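Bulk bins at the new Lelitz location, anyone been?

Forum: Food Shopping and Co-ops
13 replies, 400 views

pantrymoth_no
Finally made it to the new Lelitz over the weekend and I am so happy with the bulk section I had to start a thread. Red lentils, black lentils, the little French ones, three kinds of split pea, and a whole wall of flours (teff! chickpea! two grinds of rye!). You can bring your own jars and they weigh them for you at the front before you fill up. I came home with way more than I planned and have been cooking ever since.

Has anybody tried the nut butter grinders? I ran out of jars before I got that far.

ryebread_and_rain
Yes! Get the almond one. Run a little through first into one of their paper cups, because whoever was there before you may have been doing peanut. If you have an allergy in the house I'd skip the grinders completely and buy sealed.

Skudano oats are in the bins too, the thick rolled kind. Best oatmeal I've had in years. They hold up overnight in the fridge without going to glue.

coldcellar
Going to disagree a bit. I like the place, I really do, but I priced my usual list there and at Panasiuk and Panasiuk came out cheaper on nearly everything except spices. Bulk doesn't automatically mean you save. The cashews were higher than the bagged ones on the next aisle over in the same store.

pantrymoth_no
Fair on the cashews, I noticed that too. But the spices alone are worth the drive for me. I filled a tiny jar of cardamom for pocket change and it smells amazing.

tofu_tuesday_club
Spices yes yes yes. Bay leaves weigh nothing! I got a whole bag and the label printed out so low the cashier laughed.

Produce was the nicest surprise for me though. Small section, but everything I brought home was in great shape, and the fruit has been so good that I keep buying more of it than one person can eat.

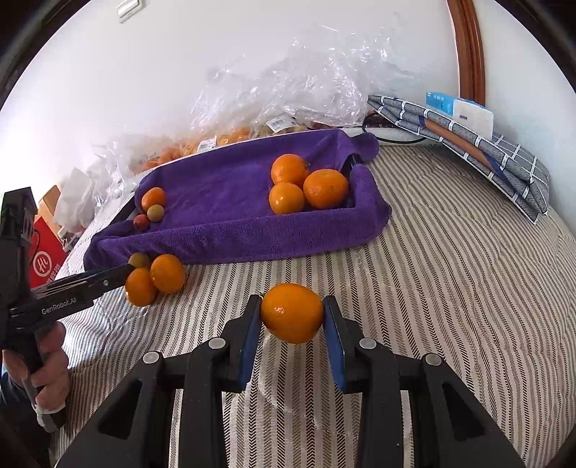

orange one, nice and shiny

I've been slicing fruit over the Skudano oats with a spoon of tahini and a pinch of that cardamom you mentioned. Try it, seriously.

ryebread_and_rain
Tahini on oats, okay, I'm in. Is that the Lelitz store tahini or the Liltden one?

tofu_tuesday_club
Liltden, the darker roast. The store one is fine in hummus but a bit bitter on its own.

coldcellar
See, I'm the other way around. Liltden separates so hard in my cupboard that I need a drill to mix it. The store one stays pourable.

beanwater
Keep it upside down for a day before you open it, coldcellar. Then stir once, put it in the fridge, and you're set.

My question is about turnover. Panasiuk moves a ton of food and I never worry how long the walnuts have been sitting. With a brand new store and that many bins, how fresh can the slow stuff be? Did anyone see dates?

pantrymoth_no
There's a fill date on a sticker on the side of each bin, down low on the right. I didn't think to look until my second trip (yes there's already been a second trip). The flours were all recent. The teff was the oldest one I checked and it was still fine. I also asked the person stocking and she said they only half fill the slow ones, which made sense to me.

coldcellar
Okay, that's better than I expected. I still say smell the walnuts before you commit.

beanwater
Always smell the walnuts.

mildsalsa400
Does the hot bar there have anything without mushrooms? My kid will not go near them and at our old co-op they were in every single dish.

ryebread_and_rain
The lentil loaf and the mac had none when I went, and there was a coconut curry with squash and green beans. Ingredients are on cards above each tray. The gravy does have mushrooms so watch that one. I got there at 11:30 and had it all to myself, but by noon the line was out past the teas.

pantrymoth_no
Oh the lentil loaf!! I tried to copy it at home with the black lentils and it fell apart on me, tasted great but it was basically a hash. Going to try again with some of the oats ground up in it. If anyone has a ratio that slices clean, please post it.

beanwater
One cup dry oats, ground, to two cups cooked lentils. Mash half the lentils and leave the rest whole. Let it sit in the pan until it's cool and cut it with a bread knife, then fry the slices. I use brown lentils, so you may need a little more oat with the black ones.

pantrymoth_no
Making it tonight! Will report back.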